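notes on the Skutance word list, v3. Read this before you open the csv please

# skutance-kitchen-words

Names people use at home for kitchen things. What they call it, where they grew up, who they got the word from. Thats the whole dataset. Started as an argument over whether a colander and a strainer are the same thing, got out of hand.

Last touched 24 September 2024.

## What's in here

- `words.csv` — one row per answer. The main file
- `people.csv` — one row per person who answered, no names, just a code
- `prompts.txt` — the exact wording of every prompt, in the order we asked
- `merge.py` — joins the two csvs, drops blanks. Needs Python 3, nothing else
- `old/` — v1 and v2. Don't use v1, the region column is shifted by one

100 people answered, 50 prompts each. Not everybody finished. Skipped prompts are left blank, NOT filled with "none". If you see "none" it's because the person typed it, meaning they don't own one or have no word for it.

## Columns in words.csv

| column | what it is |
|---|---|
| `pid` | person code, matches people.csv |
| `prompt` | prompt number, matches prompts.txt |
| `answer` | what they typed, untouched |
| `answer_clean` | lowercase, trimmed, obvious typos fixed |
| `second` | second word if they gave one |
| `source` | who they got it from (mother, roommate, store, TV etc) |
| `sure` | 1 to 3, 3 is very sure |

`answer_clean` was done by hand. Two passes, two people, and where we disagreed we kept the raw version. So some of the "clean" ones still look like a mess. Grep for `??` in that column if you want to find the ones we gave up on.

`source` is free text up to prompt 25 and a pick list after that. Sorry. We changed the form halfway and never went back. If you need it consistent use only the second half.

## How we asked

Written prompts, short definitions, no pictures. "The thing you drain pasta in." "A flat thing with a rim you carry cups on." Pictures were tried in v1 and everyone named the picture instead of the thing they had at home — got a lot of "blue bowl". Definitions are not neutral either, we know. Prompt 31 has the word "basket" in it and guess what most people answered.

Form was hosted on Mekari. Export from there mangles accented characters, fixed in v3, but check anything with an ñ in it.

Prompts that went badly:

- 8 (spatula) — two different objects, same word, no way to tell them apart from the answers. Treat as one messy prompt or drop it
- 19 (dish towel) — fine, but people wrote paragraphs
- 31 (basket, see above)
- 44 (the drawer with everything in it) — not a thing exactly but the best answers in the file. Kept

## Regions

`people.csv` has `grew_up` and `lives_now`. Both are state level for the US, country level for everyone else. Anything smaller got rounded up, a few towns were small enough that you could guess the person. There's also `moved`, yes/no, filled in by us from the other two columns, so somebody who left and came back shows as no. Known problem, probably wont fix.

The sample leans hard toward people who know one of us. Not balanced by age, not balanced by anything. Please don't write "Americans say X" from this. We have seen it done with v2.

## Trays, baskets, boxes

Most asked about part so it gets its own section. Prompts 28 to 34 are all things that hold other things. 15 different words came back for the flat tray prompt alone, after cleaning. "Server" and "carrier" both show up more than I expected. Wicker ones get called baskets even when they're flat, over and over, and the same people call a metal one a tray. Material beats shape, at least in this group.

Fabric over wire is where it falls apart. Bin, basket, hamper, crate, caddy, "the cloth thing". Sureness scores are lowest in the whole file for that prompt. If you only have time for one chart, do `sure` by prompt and look at the dip.

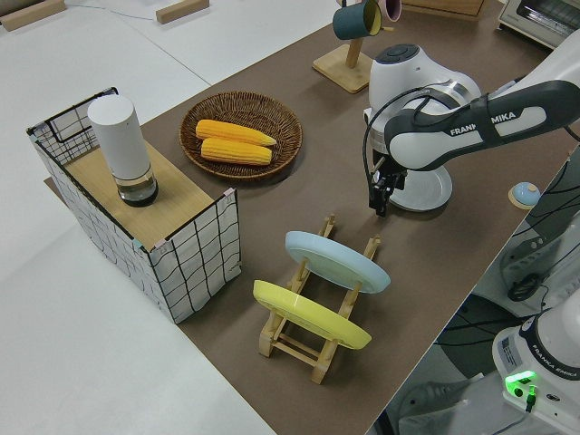
**Sewwandi Matubbar**
*Maintainer, word list and cleaning*

Hubert Laskowska did the prompts and the second cleaning pass. Questions on wording to him, questions on files to me.

## Using it

Free for anything, credit the Skutance list and say which version. If you make a corrected copy of `answer_clean` send it back, we'll look. Debnath did a partial one for v2 and about half of it got folded in, those rows have `d` in the `note` column. Ulitz asked for a version sorted by household and we can't do it, we never asked who lives with who.

Quick start:

```
python merge.py words.csv people.csv > all.csv
```

Excel will turn a couple of the answers into dates. Import as text.

## Changes

**v3**
- accents fixed
- `second` split out from `answer`
- five duplicate people removed (same person, two devices)
- prompt 12 reworded in prompts.txt to match what was really shown, data is the same

**v2**
- region column fixed
- `sure` added

**v1**
- don't

## To do

- [ ] redo `source` for the first half, if anybody has the patience
- [ ] split prompt 8
- [ ] ask about lids. How did we not ask about lids
- [ ] `moved` column, see above
- [ ] write down the cleaning rules properly, right now they're in an email thread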